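30 Jul 2018

Blanket swap fills the hall at Istusside

I went along to the Istusside bedding swap meaning to stay for ten minutes and came home two hours later with more than I'd taken. If you've not heard of it, the idea is simple enough - you bring clean blankets, sheets and covers you've gone off, you get a token for each one, and you pick something else from the tables. Anything left goes to the Drurko night shelter.

The organisers told us 200 pieces had been handed in by lunchtime, with 54 of them blankets, and you could hardly get near the floral ones! I'd gone in wanting something plain and sensible for the spare room. Naturally I went straight past all of that and started rummaging through the flowers and the loud colours (my spare room has never been sensible anyway).

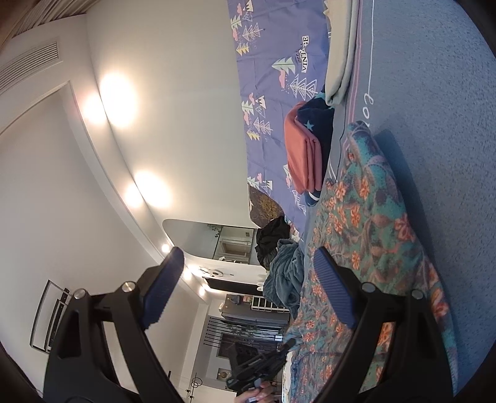 I do like a bed with too much going on. Orange and coral flowers on teal and green, over a blue-grey sheet with a bit of pink stripe and some curly white lettering - none of it matches and I think it looks lovely. Even the fabric behind the bed has little trees and mountains on it, so there was never going to be a calm corner.

There was a mending table too, run by the Bornance sewing shop, where they'd stitch up a frayed hem while you waited. The queue went right back to the tea urn. I had a go at a blanket stitch myself and mine came out very wobbly, but I was told it would hold.

A few people grumbled that the single duvet covers had all gone early, and I'd agree the children's bedding could do with its own table next time. Parking on Henao Lane was a bit of a squeeze as well.

The next swap is planned for August, in the same hall. Entry is 30p, and they ask that everything is washed and folded before you bring it. Pillows can't be taken, sorry - I had to carry mine home again.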